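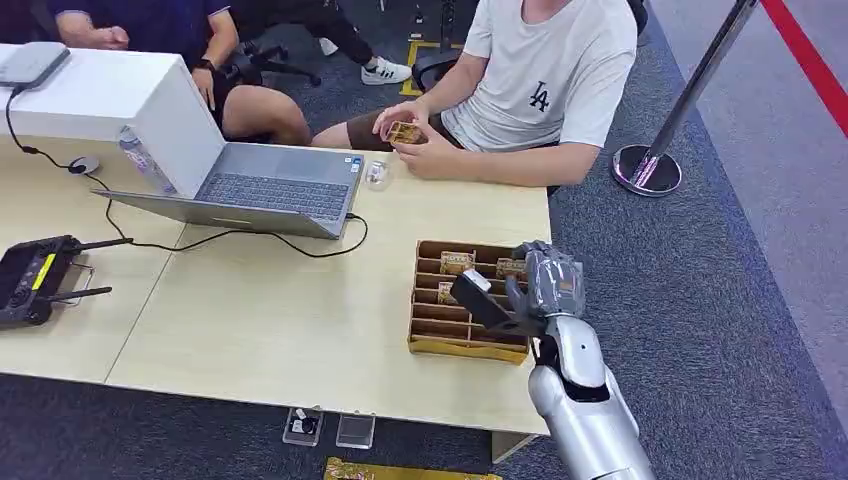
Clornlow Tray Kit: README

Version 2, May
Maintainer: Gudrun Aasen, Skuridura

What this is

The Clornlow Tray Kit is a pick-and-place package for robots with a multi-fingered hand. It covers one job: putting small rectangular items into the slots of a divided cardboard tray, and taking them out again. We supply the trays, the test items, the recordings and a small set of scripts. You supply the arm, the hand and the table.

The kit is sold by Skuridura. The trays are made for us by Sandberg. Support for the Esteo controller is included; other controllers need the generic driver, which has had much less use.

In the box

- flat-packed corrugated cardboard trays, with dividers
- gold-wrapped test items
- black test items
- a printed setup sheet
- a licence card with the download code

The trays wear out. Once a divider has been bent over it will not stand straight again, and the hand will start catching on it. Replace the whole tray. Spare trays can be ordered on their own.

The recordings

The download holds 119 recordings, each covering one item and one slot. Of these, 25 were kept back for testing and should not be used for training. They are in the folder called held_out.

Each recording contains:

- colour video from the head camera
- arm joint positions
- finger joint positions
- a text label giving the item type, the starting place and the target slot
- a result field: placed, dropped, stuck or stopped

Slots are numbered from the back left corner of the tray as the robot faces it. Version 1 counted from the front, so old label files will not match. Run convert_slots on them before mixing the two.

People appear in the background of the video. Faces are outside the camera's view or have been masked, and sound was not recorded. If you find a face we have missed, send us the file name and we will replace the file.

Setting up

1. Put the tray near a corner of the table, on the same side as the working arm.
2. Tape down the two back corners of the tray.
3. Run check_reach. The hand should be able to hover over every slot with the elbow clear of the table edge.
4. Run find_tray with the tray empty.
5. Load an item and run place_one at low speed.

Keep cables out of the path between the pick-up point and the tray. The scripts plan around the tray only and know nothing about laptops, bottles or anything else on the table. Keep the stop button where the operator can get at it without leaning across.

Known problems

- Shiny wrapping confuses the tray finder under strong overhead light. Turning the tray a little usually helps.
- The black items are harder to find in a shaded slot than the gold ones.
- The front row has the fewest recordings, and results there are worse.
- find_tray takes up to 19 seconds on slower machines. It has not frozen.
- The thumb setting for left hands is untested.

Not suitable for

Food packing, medical goods, or any line where people and the arm share the tray at full speed. The kit has not been assessed for these uses.

Licence

One licence covers one site. Models trained on the recordings may be sold. The recordings themselves may not be passed on.

Questions and faults go to Gudrun Aasen through the support form. Please attach the log from check_reach.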